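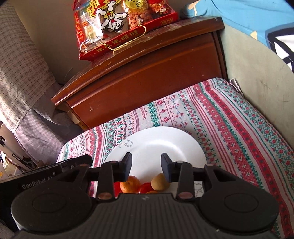
Courses > Work and Technology > Handouts > Unit 6

Unit 6. When the hand becomes the teacher: automation at Skestel

Notes for the lecture of 23rd November. Please read them together with the chapter on job design from August, as I will use the same terms (task, job, occupation) and I will not define them again.

6.1 The case

Skestel is a service company which prepares rooms and small meals in guest apartments. It had 258 employees when Evie Ellwood made her study there, and most of them worked in pairs, one for the bedroom and one for the kitchen. The company wanted to introduce robots for the light tasks: to clear a bedside table, to put fruit on a plate, to fold a towel. To obtain robots which can do this in a real room, the company needed many recordings of persons doing it. A part of the staff was therefore moved to a new position, called "demonstrator". The demonstrator holds a gripper with two fingers in the hand and performs the ordinary task with it, and the camera on the tool records.

We can see already that the first effect of automation in this workplace was a new job. The robots came later, and only in one of the locations, Flondside.

6.2 What the task contains

Take the plate of fruit. For a chambermaid this is a task of a few seconds and she does not think about it. With two flat finger pads it must be divided into decisions. Mandarins and cherry tomatoes lie close together on one plate, and they differ in size and in softness. Which one is taken first? From which side, if a neighbor is touching it? How strongly can one press a tomato? Under the plate there may be a cloth with embroidery, and if the plate is pushed, the cloth comes with it. And a plate does not always stand on a good flat table.

In her interviews Ellwood found that experienced workers gave much longer answers to these questions than their supervisors did. One woman from the kitchen team spoke for twenty minutes about how to take a tomato without moving the others. This is what we called tacit knowledge in Unit 3. The company had never written it down, and never paid for it.

6.3 What has changed for the employees

a) Pace. In the old job the worker was measured by rooms finished. The demonstrator is measured by accepted recordings. In the first period Ellwood counted 1,177 recordings for one task family, and a repetition which looked clumsy was rejected even if the fruit arrived where it should. Several workers found this insulting. Others liked that, for the first time, somebody looked at how they work.

b) The body. There is less bending and less carrying. On the other side, the wrist holds the tool in the same position for long periods. The company now limits a session to 100 repetitions, with a pause after it. The limit was proposed by the workers in Flondside, who had been making it informally for weeks before.

c) Rooms. A recording made only in a clean studio is of small use, so the teams also worked in lived-in rooms, with scratched furniture, a curtain, a bag of snacks on the cabinet. This created a question of privacy which was not in the original contract. Who should give permission, and for which objects? Skestel wrote the rule afterwards. I suggest that you note the order of these events.

d) Status and security. Demonstrators received a slightly higher hourly wage but a contract for a fixed time. Their colleagues asked them if they were teaching the machine to replace everybody. Ellwood reports that the demonstrators asked themselves the same.

6.4 Comparison: Getmont

Getmont, a competitor, bought a finished system from Penrose and had no demonstrators of its own. The introduction was faster. However, when the robot stopped, the staff had to wait for the technician of the supplier, and they did the missing work by hand in the meantime without any change in their daily target. In Skestel the former demonstrators could often say why the robot had failed, as they knew which movements were rare in the recordings. Two of them are now employed permanently for this purpose. One should not make too much of this number, given the size of the staff.

6.5 For the seminar

Prepare short notes on the following points.

Is the demonstrator selling labor time or knowledge? What would follow for the wage in each case?

Should a worker have any right in a recording after the contract ends? Compare with the rules for session musicians from Unit 4.

Choose a task from your own job or household and write the decisions in it, as in 6.2. One page is sufficient.

Reading: Ellwood, chapters 2 and 5. Chapter 3 is optional and rather statistical.

Filed under: Handouts, Labor and Automation, Service Work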